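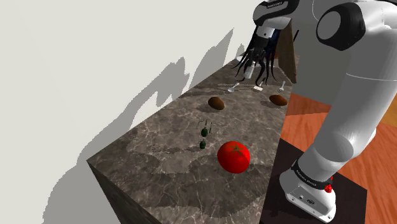 How to budget for a robot arm when you've never bought one before

Posted 10 Dec 2024

I've now done this twice, once badly and once pretty well, so I figured I'd write down how the second one went. We're a small group working on kitchen tasks (picking up produce, sorting cutlery, that sort of thing) and we had one shot at the equipment money for the year. If you're in the same boat, grab a coffee and a spreadsheet and follow along.

Step 1: Write down the jobs before you look at a single arm

I know, I know. You want to open the catalogues. Don't! The first time, I fell for an arm because the video was gorgeous, and then spent months trying to invent work for it.

Make a list of what you want picked up and where it'll be sitting. Ours is food and tableware on a counter: a tomato, something potato-shaped, a fork, a spoon, a small spatula. Put a column beside each one for how heavy your heaviest version is and how far away it might be. For us the weight column was boring and the reach column was everything. A long counter eats reach very quickly, and a fork lying flat on stone is a much nastier job than a tomato.

Step 2: Build the thing in simulation first

This is the step I skipped the first time and will never skip again. Put a counter in your simulator at the real length and depth, stand the arm at the end or side where you'd bolt it in real life, and scatter your items along it. Then send the arm out to the furthest one and have a good look at how it gets there.

Things I check while it's out there:

Is the elbow swinging into a wall? A counter that runs right along a wall takes away more poses than you'd think.

Can it come straight down on the flat stuff, or does the wrist have to tip over at full stretch?

Where does the base stand, and is there floor around it for a person to get in and tidy up?

You don't need pretty. You do need the right sizes. I got a bit carried away with the marble, I'll admit, but the finish cost me an evening and the measuring tape cost me nothing. Our renders also have strong shadows, and those got me thinking about lighting early enough to put a line in the budget for it.

Try two or three base positions before you settle. Shifting ours on screen took minutes. The first arm I bought got moved after it was installed, and that meant a new mounting plate, a day of drilling and some very grumpy emails.

Step 3: Get quotes that cover the same things

We asked Veltton and Cloutier for quotes on the arm, and the two came back so differently laid out that I couldn't compare them at all. One had the controller in the price. The other had it on page four as an "accessory". So I sent both the same list and asked them to fill it in line by line:

Arm
Controller and cables
Teach pendant, if it needs one
Mounting plate or stand
Gripper and gripper adapter
Software licence, and what happens when it runs out
Shipping and brokerage
Training
Warranty, and who pays the freight if it goes back

Nobody minded. Liette MacDonald, who handled our quote at Cloutier, even added a line I'd missed for a spare set of cables. I took it. Cables get stepped on.

Step 4: Budget the gripper as its own purchase

Please don't treat the hand as a small extra. It's the part that touches everything, it wears out first, and it's the part you'll change your mind about. Give it its own section in the spreadsheet with room for a second one.

If you can, try your candidates in the simulator from Step 2, on the same counter with the same items. A gripper that's lovely on round food can be hopeless on a fork handle, and I'd sooner find that out with a mouse in my hand than with an invoice. Soft, bendy designs are harder to simulate well, so I don't trust a good result on screen all the way. I just use it to knock out the obvious no's, then ask for a loaner.

Ask for the price of replacement fingers or pads too. Ours came to $59 a set from Grellard, and I put 8 sets in the first year. That's $472 I would have been scrounging for otherwise.

Step 5: Add the dull stuff

Here's what I forgot the first time around, more or less in the order it hurt:

An electrician to put a proper outlet where the base goes
A mat or slab for the base to stand on
Lighting you can control
A sturdy counter that won't wobble
Groceries (yes, really, real tomatoes go off)
A shelf for all the boxes you have to keep for the warranty

Our mat was $288, and I winced, and I'd buy it again tomorrow.

Step 6: Plan the calendar along with the money

Lead times matter as much as prices if your funding has an end date. Our arm was quoted at 47 days, and that clock started when the deposit landed, so add your own purchasing department's pace on top. We need to be running by March, so I worked backwards from there and put the electrician in the week before delivery.

Order the gripper at the same time as the arm, even if you think you'll want it later. An arm with no hand is a very expensive coat rack.

Step 7: Keep something back

I hold a chunk of the total until the arm has run for a month. No spending it on nicer cameras, no matter who asks. Last time the leftover bit went to an adapter plate with a different bolt pattern than the one we'd been told to expect, and it arrived just in time.

My spreadsheet is built on the Sistlow planning template with the robot rows added by hand. If you'd like a copy, leave a comment and I'll send it over once I've taken our prices out. And if you've bought a gripper for cutlery that you really like, please tell me which one, I'm still shopping for the second.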